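Notebook, 18 April 2025
Donholm bay, open day

Writing this in the gaps, will tidy later (won't). Doors opened to visitors at nine, first group was already in the corridor at ten to. Coffee urn not on. Signs pointing to the wrong stairwell again, same as in January, somebody please bin the old ones.

Before doors

Swept the bay. Ran the Treloar arm through its warm-up, no faults. Joint 4 a little noisy on the way down, same as last week, not worse. Put the guard chain across at the yellow line and hung the "ask us" board on it.

Nivine software: left it on the old build. The new one has the nicer screen but it dropped the wrist stream twice during yesterday's rehearsal and I'm not debugging in front of school kids. Whoever wants to demo the new screen can do it from the laptop with recorded runs.

Battery for the hand-held gripper at full, spare on the charger by the sink. Charger light is green when it's charging and also green when it's done, so check the volts.

Morning groups

Group one mostly parents and teenagers. Good questions. Main one, asked three different ways: why does a person hold the gripper if the point is a robot. Answer that worked: the hand-held tool has the same fingers and the same camera view as the arm will have, so a person can show the job a lot of times in a lot of places, quickly, without dragging an arm along. Then the arm learns from the recordings. Answer that did not work: anything with the word "policy" in it. They think insurance.

Said our target for the tidy-up set is 2,000 demos and we have 348 we would call clean. A dad asked what's wrong with the rest. Fair. Told him: hand in the way, item dropped off the front, tag lost half way, someone talking to the operator and the operator turning round. He seemed happier with that than with any of the slides.

Group two was the Zarnomside people, here to see if any of it fits their returns line. They were less interested in the arm than in how long it takes to train a new operator. Said half a morning to be useful, longer to be consistent. They wanted a number for "consistent" and I didn't have one. To do: get one.

They also asked about soft items. Showed them the cloth bin, which went badly. Arm picked two towels and waved them about. Laughter, no harm done. Moved on to rigid boxes and it did eleven in a row, so naturaly that was the one nobody filmed.

Noon

Reset everything. Tape on the floor by the cables has lifted at one corner, pressed it down, will need redoing properly. Had a sandwich standing up. Left finger screws checked and nipped up, the lower one was a quarter turn out.

Joint 4 again: listened with the cover off while the bay was closed. Sounds like the cable sleeve rubbing, not the gearbox. Zip tie for now.

Afternoon, wardrobe station

This was the popular one. Gray wardrobe, both doors open, and visitors try the gripper themselves under supervision. Task is slippers: pick up, put away, back to the start. Kids were better at it than the adults, mostly because they don't hesitate at the close. Adults squeeze, let go, look at us, squeeze again.

Things to tell people before they start, in the order they go wrong:
- come in level, don't scoop
- both fingers wide before you get near
- keep the tags on the fingers pointing where the camera can see them
- stop for a beat before closing, it makes the recording much easier to cut
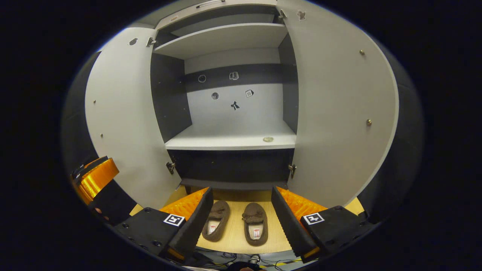
Slippers vs. shoes

Brown moccasins are the better demo item by a long way. Soft upper, the orange pads get a hold of it without much force, and people recognise the job straight away. The stiff shoes we used in January kept rolling out sideways. Keep the moccasins, get a second pair in a larger size so we can see if the spread is enough.

Open question from a visitor, worth stealing: does it matter which way the slippers point? We've mostly had toes toward the wardrobe. Should record a batch turned round, and a batch with the pair split up. Cheap to do.

Numbers for the write-up

Visitor runs are NOT going in the training set, I've put them in their own folder. Please nobody merge it. Could be handy later as a "first time users" set, but need to check the consent wording first.

Disk on the bay machine is filling up. Moved the January runs to the shared drive, index file still says they're local. Will fix.

Left to do
- redo floor tape, tidy the black cables while at it
- order pads for the fingers, orange ribbed, same as fitted
- proper sleeve for joint 4, take the zip tie off
- send Zarnomside the operator training notes, and the cost sheet with the 4,000 line explained
- new stairwell signs
- try the new Nivine build with the wrist stream on for a full hour before anyone says it's fixed

Bay locked, arm parked, spare battery still on the charger.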